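Skaltville's clothing swap is moving to the old Pennington building

If you've been hauling bags of outgrown school clothes around in your trunk since winter (guilty!), I've got good news. The Skaltville clothing swap is coming back next month, and it's finally getting a room big enough to turn around in.

The swap has been squeezed into the back of the Undley Street library for as long as I've been going, and anybody who was there in December will remember the line running out past the bike racks. I stood in it for most of a morning with a kid on one arm and a sack of snow pants on the other. By the time we got inside, the snow boots were long gone.

Tobias Ridgeway, who runs the thing, told me the December swap took in 2523 pieces of clothing and sent 1773 of them home with somebody. The rest went into his garage, and his wife would like it back. "She parks on the street now," he said. "She's been nice about it, but she's been nice about it for five months."
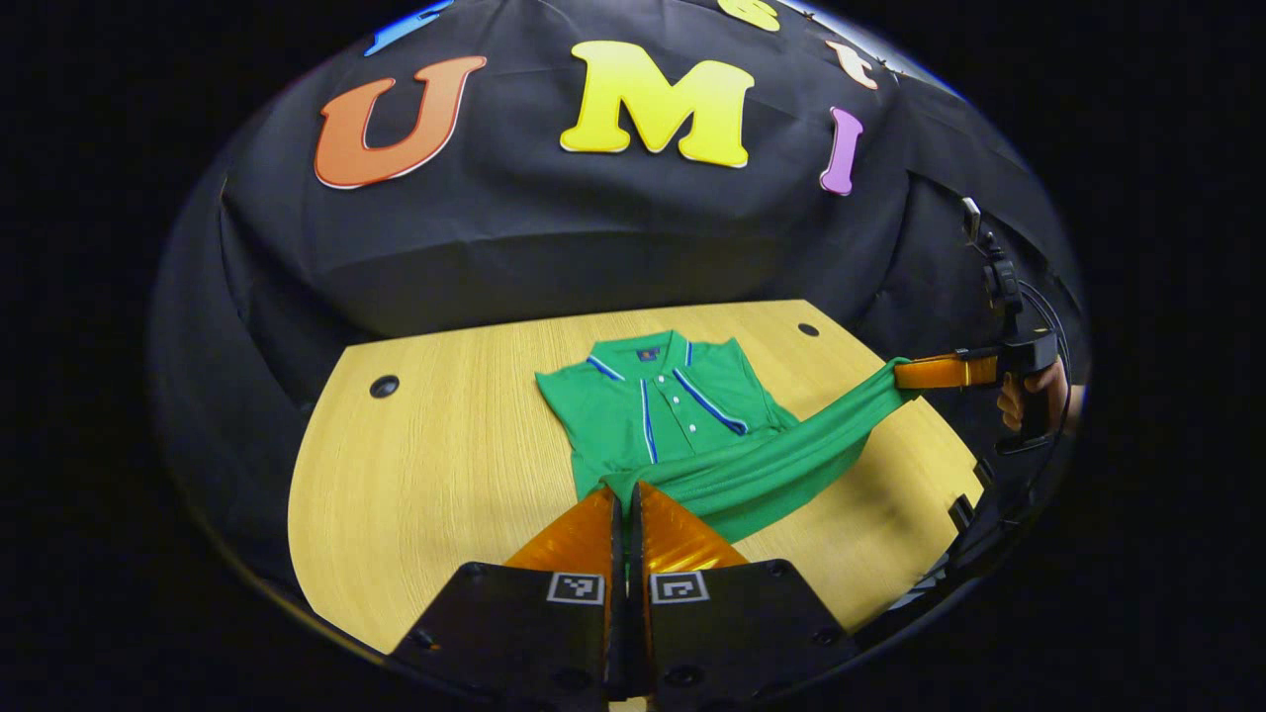
A green polo shirt on the table.

The new spot is the ground floor of the Pennington building, across from the bus stop. The town council signed off on it Tuesday night after a pretty short discussion, mostly to do with parking. There are 80 spaces in the lot behind the building and swap-goers can use all of them on Saturdays. The rent is $500 for the season, and Raltotico, the laundromat on the corner, is paying it.

Radosław Domański, who owns Raltotico, says he'll also wash anything that comes in looking tired, as long as it isn't dry-clean only. He was very firm with me on the dry-clean part. I gather there was a wedding dress once.

The rules haven't changed much. Bring clean clothes, get a ticket for each piece, take home as many pieces as you have tickets. Kids' shirts, polos and school pants go fastest, so come early if that's what you're after. Grown-up coats count for two tickets this time – a change I'm all for, having given up a perfectly good parka last year and come home with a single tank top.

No shoes without laces, please, and no single gloves. Socks only if they're new and still in the package.

Doors open at 9 and drop-off starts an hour before that, at the side entrance. If you can stay after and fold, Tobias would love to hear from you. I'll be the one at the toddler pajamas, trying to stick to my ticket count.

Last updated: 2018-05-26

Comments (4)

marcy_b
Is the side entrance the one with the ramp? Asking for my mom.

porchlight77
Yes, ramp is on the side. The front has three steps.

Dell R.
Two tickets for a coat is fair. Should be three for a good one.

undleymom
Any chance of a table for scout uniforms? I have a whole box, mostly small sizes, and I'd trade all of it for one pair of size 12 jeans with both knees.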